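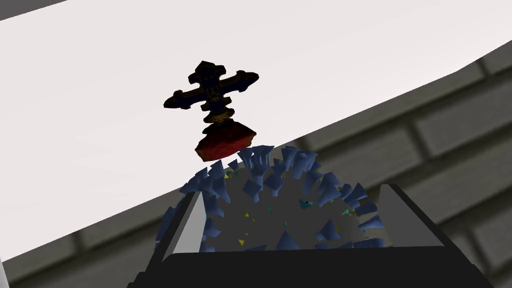
Stalport Road Association
Minutes of the Spring Meeting, 2 May 2020

The meeting was held by conference call. Chenxi Lu chaired and also took the minutes. Owners from both ends of the road were on the line, and the chair confirmed that there were enough members present to vote. Owners joining by phone were asked to mute themselves when not speaking and to give their lot before making or seconding a motion.

1. Minutes of the November meeting

The November minutes had been mailed with the dues notice. One correction: the culvert listed as "near the mailboxes" is the one past the mailboxes, on the uphill side. The culvert at the mailboxes is newer and is in good shape. Moved and seconded to approve as corrected. Approved.

2. Condition of the road

The chair reported on a walk of the full length of the road after the thaw. The lower stretch from the county road to the Durusau Creek bridge came through the winter well. The crown is still there and water is running off to both sides. There are potholes just before the bridge where the gravel meets the deck, in the same place as last year.

The hill is in worse shape. The ditch on the inside of the curve has filled with leaves and silt, and the runoff has crossed the road and cut a channel down the left wheel track. It is deep enough that a low car has to straddle it. The owner of Lot 12 said the delivery truck now stops at the bottom and calls. The owner of Lot 9 said the ditch was cleaned by hand in the fall but only as far as the big maple.

Above the hill the road is soft but passable. Several owners asked that heavy loads wait until it firms up. It was agreed that firewood, gravel and concrete deliveries will be put off until the road is posted open. The chair will move the sign.

Members discussed whether the channel can be fixed by grading alone. The general view was that grading will fill it and the next hard rain will open it again unless the ditch is cleared and the culvert at the top of the curve is made to work. The inlet of that culvert is crushed. It was last replaced before most of the present owners moved here and there is no record of the size.

3. Culvert at the top of the curve

Two contractors were asked to look at it. Hutchins Excavating came out and gave a price in writing. The second contractor did not return calls.

Hutchins would dig out the old pipe, put in a new plastic pipe of larger diameter, set stone at both ends, and clear the ditch from the inlet down to the maple. The price is $2,000 with the stone included. The road would be closed at the curve for one working day. Owners above the curve would need to leave a car at the bottom if they have to get out.

Questions from members:

The owner of Lot 4 asked if the old pipe could be left and a new one laid beside it. Hutchins advised against this. The bank is narrow there and the old pipe will go on collecting silt.

The owner of Lot 15 asked if a permit is needed. The chair called the town. No permit is needed for replacing a pipe on a private road if it does not carry a stream, and this one only carries ditch water.

The owner of Lot 7 asked who is responsible if the outlet washes onto his lower field, as happened once before. The stone apron is meant to stop that. It was agreed that the chair and the owner of Lot 7 will meet Hutchins at the outlet before work starts and agree on where the stone goes.

Moved and seconded to accept the Hutchins price and have the work done as soon as the ground is dry enough. Approved. Lot 4 voted against. 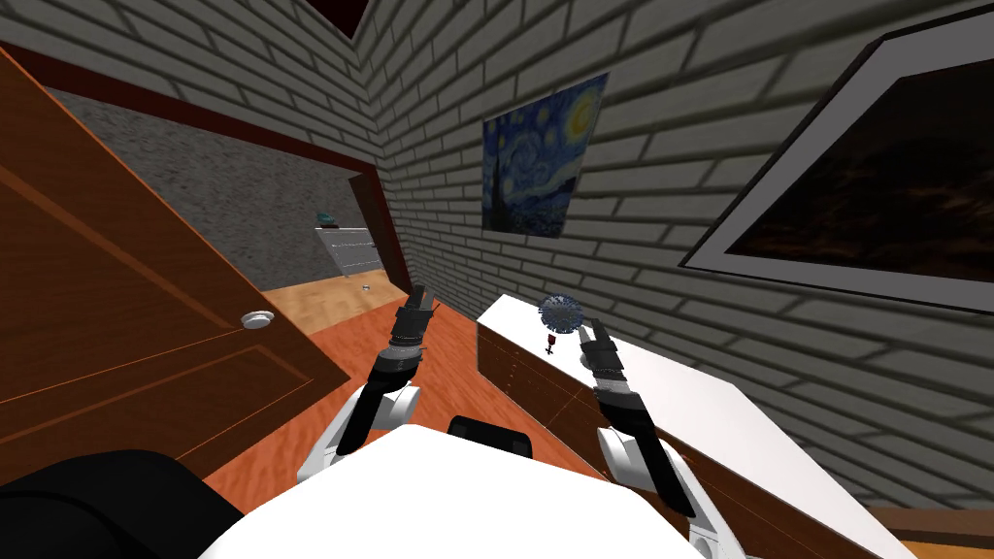
4. Money

The balance in the checking account is $1,543. This is after the last plowing bill and the insurance payment. Dues for this year are $90 per lot and were due at the start of April. Most owners have paid. Reminders went out to 8 lots, and the money from those lots will be needed to cover the culvert.

There was some discussion of whether to charge a late fee. The bylaws allow one but it has not been used. Several members said this is a bad spring to begin. The chair suggested that anyone who is short of money this year should call her and work out payments, and the names will not be read out at a meeting. No motion was made and no late fee will be charged.

The owner of Lot 3 asked that dues notices go by email to those who want it, to save stamps. Agreed. Owners who want paper will still get paper.

5. Grading and dust

Grading will be scheduled after the culvert is in, so the grader does not have to come twice. Potholes at the bridge will be filled by hand before then. The leftover gravel by the turnaround can be used. Owners who want to help should bring a shovel and a rake, work well apart from each other, and not share tools.

The owner of Lot 6 raised dust on the flat stretch in front of her house. She has asked for calcium treatment two years running. The chair has a price sheet from Gralteck, the supplier the town uses, but it only covers full truckloads. It may be possible to take part of a load on the same day that Gralteck treats the town roads. The chair will ask. In the meantime drivers are asked to slow down between the bridge and the foot of the hill. The owner of Lot 6 said most of the fast driving is visitors. Owners were asked to tell their guests.

6. Snow plowing

The plowing agreement ended with the season. The driver is willing to do next winter on the same terms. Complaints this year were few. The bank pushed up against the mailboxes in the big storm was cleared the next day after a call. The owner of Lot 11 asked that the turnaround be plowed to its full width so the school bus and the fire truck can use it. Parked cars were part of the problem there. It was agreed that no cars or trailers will be left in the turnaround once snow is on the ground, and that stakes will be set along the edge before the first storm.

Moved and seconded to renew with the same driver. Approved. 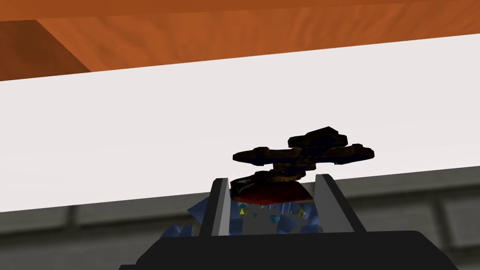
Dark piece with a rounded, reddish base, held upright.

7. Other business

Fallen trees. The ash leaning over the road near Lot 10 is dead. The owner will have it taken down and asks that anyone who wants the wood come and get it from the roadside.

Bridge. The railing on the downstream side is loose at one post. The owner of Lot 2 has the right bolts and will fix it.

Phone list. The list is out of date. Please send corrections to Chenxi Lu. Owners who rent out their houses should include a number for the tenant, so they can be told when the road is closed.

Brush. Owners were reminded to keep brush cut back where their driveways meet the road. The corner at Lot 13 is hard to see around when pulling out.

8. Next meeting

The next regular meeting will be in November. If the culvert costs more than the written price, a special meeting will be called by phone before anything extra is paid.

There being no more business, it was moved and seconded to adjourn.

Respectfully submitted,
Chenxi Lu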